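July, gone 11 p.m.

Back from Hidau. Feet dead. Writing this now or I'll forget the lot, same as I did with the spring festival where all I had afterward was a wristband and a napkin that said "smoky, ask Florence".

Out of the house late. Parking lot behind the feed store already full so left the car up by the church and walked down. Hot. Brewery door propped open with a keg, smell of mash all the way to the corner, like oatmeal left on the stove. Love that smell. Clothes still have it.

Florence Carrier had saved me a stool at the end of the bar. She'd been there since opening and was on her second already, the dark one, in this heat. Said it was better than last year's. She says that every year. Had a sip of hers and ok, maybe. Less sticky. Bit of licorice at the back which I don't mind and she can't even taste.

My order, before it goes out of my head:

Wheat beer first. Cloudy, banana, fine. Would of been great if it had been colder. Drank it too fast.

Then the sour with gooseberries. Thin. Made my jaw hurt. Poured half into Florence's empty when she went to the restroom and she finished it without a word.

Then the one I came for, Lauritsen's farmhouse ale, guest tap, one keg only. Folke Engebretsen makes it in a barn with yeast off his uncle's drying ring and sells next to none of it. Orange peel, hay, something like the inside of a bread bag. No head to speak of. Folke was there himself, by the window, in a wool vest, not drinking it. Drinking cider! Went over and told him it was the best thing I'd had since winter and he said the batch before was better. Asked if there was any left of that one. No. Asked when the next one is. When the barley's in. So that's Folke.

He did tell me he pitches it warm, way warmer than I'd dare. Wraps the tub in blankets and leaves it. Wrote it on my hand, it's gone now, but it was a lot warmer. Must try on a small batch before the end of the summer. Ask him for a bit of the yeast? Didn't have the nerve today. Florence says just ask.

Food was dumplings from Nuanchan Petchrat's cart out front. Pork and chive, then the green chili ones because I never learn. Those with the wheat beer would be the thing, but by then I was on the farmhouse and it got flattened. She's doing the cart there all summer, then moving inside if they ever finish the kitchen. They won't.
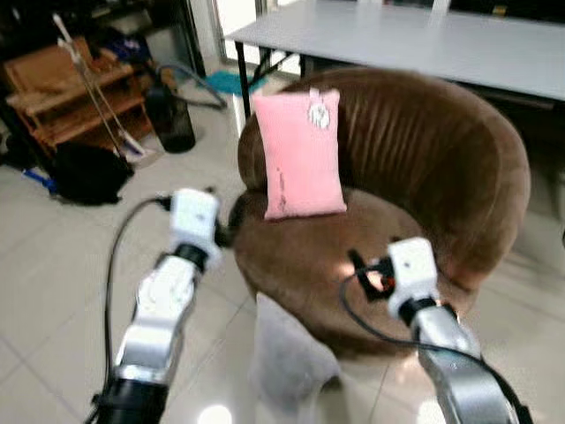
Brown tub chair, pink pillow.

Bjartur turned up around when the tour started, so we did the tour. Have done it before, it's the same tour. New since last time is the canning line, a Potix, secondhand, looks older than the building. Bjartur asked the girl how many an hour and she said on a good day 1,379 and on a bad day 9. Everyone laughed, she didn't. There was a puddle under it.

The fermenters are where the forklift used to be. Tank 20 has a dent the size of a dinner plate and they've named a beer after it, which I haven't tried and won't, it's a double something with vanilla. Too much vanilla everywhere this year. And lactose. I want a beer that tastes like beer. Said so out loud and a man in a bike helmet said "hear hear".

Then the bad bit. Kári Baldursdóttir was pouring by the time we got back and I asked for the Anduvura pils, thinking a clean one to finish. Buttery. Proper movie popcorn. Passed it to Bjartur, he got it too. Passed it to Florence, she said it was lovely. Told Kári, quietly I hoped, and she tried it and made a face and pulled the tap right there and gave me something else. No fuss. Good on her. Dirty line or they rushed it, she thought rushed. She's written to them before about it. Felt a bit bad for whoever had ordered a full one, there was a whole table of them, all perfectly happy.

The something else was a mild, low, brown, nutty, and it was the second best of the day. Didn't catch the name!! Ask.

Raffle. My ticket 663. Didn't win. Won't win. Bjartur won a bar towel and a glass and then left the glass on the wall outside while tying his shoe, went back for it, gone.

Walked up to the church with the two of them and sat on the steps till I felt ok, then Florence drove my car, she'd stopped hours before and had three cups of coffee. She drives with the seat so far forward I can't look. Bjartur sang in the back. Dropped him, then here. She's taken a cab home, wouldn't stay over, dog needs out.

Own stuff: looked in on the brown ale in the closet just now. Airlock still going, slow. Leave it alone. DON'T open it. Need bottle caps, the gold ones not the plain ones, and more of the sanitizer. Priming sugar I have. Bottling could be next weekend if it goes quiet, otherwise it clashes with Mom.

Also to do. Call Florence re cab money. Ask Folke re yeast (letter? he doesn't do email). Find out the mild. Look up what temp he could of meant, it can't have been what I remember, it would kill anything I've got.

Glass of water by the bed. Two. Crackers if there are any. Spent too much, didn't keep the reciepts, not adding it up tonight. Bed.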